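4. Demonstration Processing and Action Labels

Nov 19, 2024
By the Stolteck Garment Manipulation Group

Figure 3. View from one hand-held gripper over a jacket laid flat, with a second gripper near the end of the right sleeve. The square markers on the two finger mounts are used in Section 4.2.

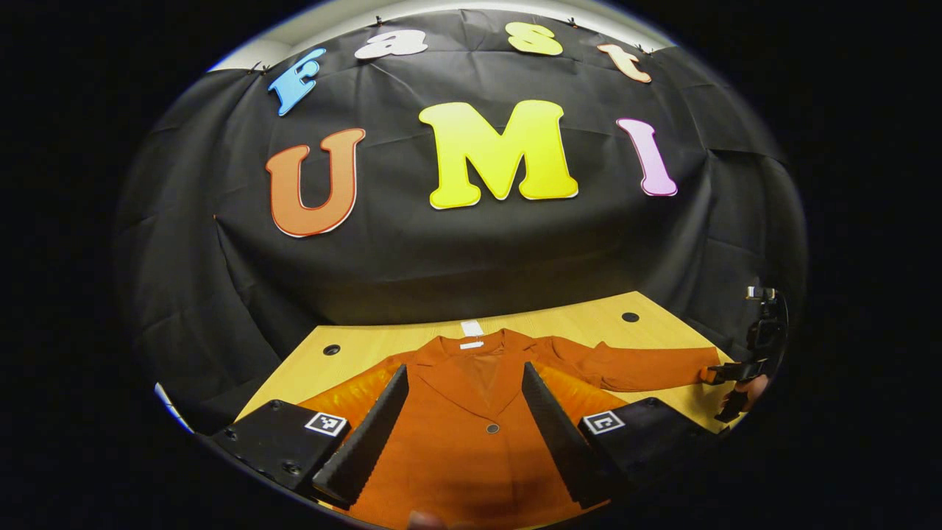
4.1 Overview of the Iren pipeline

All demonstrations were processed with Iren, our offline labelling tool. Iren takes the video and inertial logs from a pair of hand-held grippers and writes out one file per demonstration, holding camera poses, gripper openings and resized images on a shared clock. Training code reads only these files. Raw logs are kept but never touched again unless a calibration changes, in which case the affected demonstrations are rerun from the start.

The full set has 1131 demonstrations, of which 293 use jackets or other garments with a lining. The remainder are towels, T-shirts and trousers. We discuss the jacket demonstrations in most detail in this section. They fail most often in processing, and they account for most of the changes we made to the software between July and the version described here.

Iren runs in four stages: width recovery, pose estimation, time alignment and segmentation. Each stage writes a quality score between zero and one. A demonstration whose score falls under the threshold for any stage is held back and listed for manual review. We tried a single combined score at first, but it was hard to tell from the number alone what had gone wrong, and reviewers ended up opening every stage anyway.

4.2 Gripper width from finger markers

The hand-held grippers have no encoder. We recover the opening from the image. Each finger mount carries a small square fiducial marker on its top face, and both markers sit low in the fisheye image, one toward each bottom corner (Figure 3). The distance between the marker centres, after undistortion, is mapped to a jaw opening in millimetres through a lookup table measured once for each gripper.

Undistortion matters here more than anywhere else in the pipeline. The markers are near the rim of the image circle, where the lens model is least certain. A model fitted only to calibration boards held near the middle of the view gave a consistent error at wide openings: the fingers were reported as slightly more closed than they were. Adding calibration views with the board placed at the rim removed most of this error. We also detect the markers in the original fisheye image and undistort only their corners, which is quicker than warping the whole image and avoids the smearing that warping introduces near the edge.

When only one marker is found, Iren assumes the jaws move symmetrically and estimates the opening from the visible side. This is fine for short gaps. If both markers are lost we interpolate across the gap, up to a limit of 37 frames. Longer gaps lower the width score and usually send the demonstration to review. Fabric falling over a mount is the usual cause with jackets, especially when a front panel is turned over.

4.3 Pose estimation in a controlled background

Camera pose comes from visual-inertial odometry. The usual advice is to give the tracker a rich, static background. Our recording station was built with a plain one so that the policy would not learn to rely on the room, and the two aims pull against each other. The backdrop is black cloth, which offers few corners. What texture there is comes from the wrinkles, the edge of the table, the two grommet holes in the tabletop and the large coloured lettering fixed to the cloth.

The lettering turned out to be useful for tracking. The outlines of the letters give strong, repeatable corners over a wide range of viewing angles, and they are far enough from the hands to be visible during much of a demonstration. They do have one drawback. The cloth they are mounted on can move when someone brushes past it, and the tracker then sees a consistent group of points shift together and blames the camera. We handle this with a simple check. Backdrop points and table points are grouped by depth, and if the two groups disagree on camera motion for more than a few frames, the table group wins.

The garment itself must be ignored. A jacket lying across the table can fill much of the lower view and has plenty of texture at the lapels, buttons and label, all of which will move as soon as it is handled. A glossy lining is worse, as its highlights slide over the surface when the camera moves and produce corners that belong to nothing. Iren masks the garment with a segmentation network and drops every feature inside the mask. It also drops anything in a fixed region around the fingers and mounts. We keep the masks generous. Losing a few good points at the table edge costs less than admitting a handful of bad ones from a sleeve.

The second gripper needs its own treatment. In two-handed work it enters the view of the first for long stretches, often low in texture and partly in shadow at the rim of the image circle. We train the same network to label it as a moving object, together with the hand holding it. Missed detections of the hand were the most common mask error in our review, and adding dimly lit examples to the training images brought the number down.

4.4 Time alignment and the shared frame

Each gripper records on its own clock. Alignment is done by Lernell, a small library we wrote for the purpose and now use on other rigs as well. Before each session the operator taps the two grippers together twice. Lernell finds the taps in both inertial logs, estimates the offset, and then refines it by comparing motion during the session. Clock drift within one demonstration is small enough to ignore. Over a whole session it is not, so the offset is recomputed for every demonstration.

The two trajectories must also share a coordinate frame. We build a map of the station from a slow sweep at the start of each session and relocalize both grippers against it. If either device fails to relocalize within the first 40 frames, the demonstration is held back. We looked at estimating the relative pose directly from views of one gripper in the other, but the view is too often partial for this to be dependable as a main source. It is kept as a cross-check only.

4.5 Segmentation into action chunks

Aligned demonstrations are cut into grasp, move and release segments using jaw opening and speed. A grasp begins when the opening drops faster than a set rate and ends when it settles. The thresholds work well on towels. Jackets are harder: operators often close the jaws on a lapel, open them slightly, and close again deeper into the fabric. The first version of Iren labelled this as two grasps with a release between them, and policies trained on those labels learned to let go.

We now merge two grasps when the gripper has travelled only a short distance between them and the opening never reached its resting value. The rule is crude but easy to check by eye — a reviewer can see the opening curve and the merged segment side by side in the Contreras viewer, which reads Iren files directly. Actions are then expressed relative to the pose at the start of each chunk, separately for each gripper, with the pose of the other gripper added as an extra input.

4.6 Known limitations

The width stage depends on clean markers. Scuffed or dusty prints lower the detection rate gradually, and the quality score does not fall until the damage is fairly advanced. The garment masks were trained on our own clothing stock and have not been tested on sheer or heavily patterned fabric. Pose estimates are also weaker when the operator holds both cameras close over dark cloth, with little of the table or lettering in view. For those passages we rely mostly on inertial data, and the error grows with their length.

We have not compared Iren with a motion capture reference at this station. Repeatability was checked by returning each gripper to a docking plate at the end of a demonstration and recording the difference from its starting pose. Those results are given with the training experiments in Section 5.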